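Search this site Search Go

Writing the Obituary: notes for my talk at Louro Funeral Home
Martim Barros, February 2025

Good evening. I write obituaries for Kellano families, 1392 until now. Start with the full name, the age and the town. Please check the dates in a document. Memory is weak in such a week.
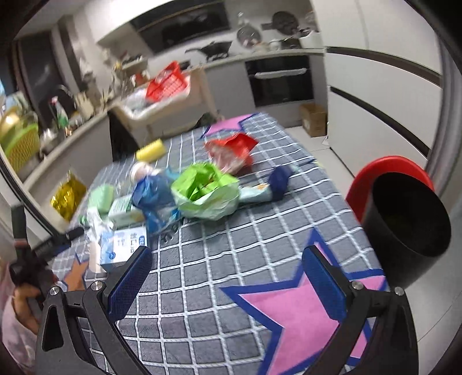

The table with the star cloth.

(Pause.) Next come the relatives. Ask which ones died before. Write spouses in parentheses only if the family agrees.
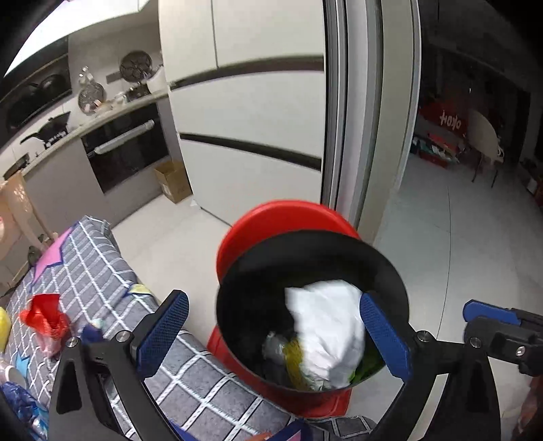
After the relatives I put the work and the church. Two sentences are enough. The Gavureck paper prints after 14 days, so send the service hours early.
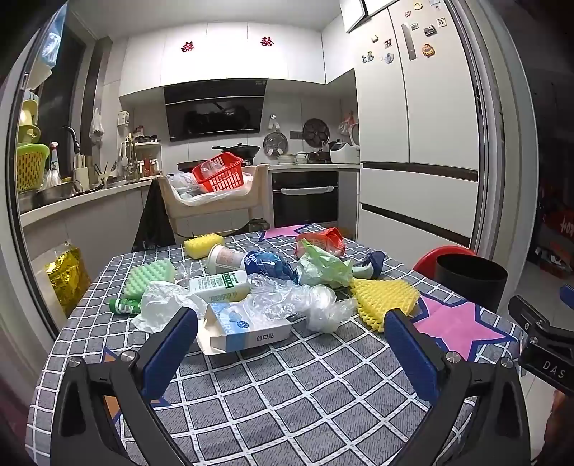
The last paragraph is for small things. Ask what the person kept at home and used every day. A box of bandages or a sponge can open a long story, and one line of it may go in the obituary. Read it aloud to the family before you send it.

Comments (2)
Zuteo reader: Do you list grandchildren by name?
M. Barros: Yes, if the family wishes it.

Contact | Copyright Louro Funeral Home | Back to top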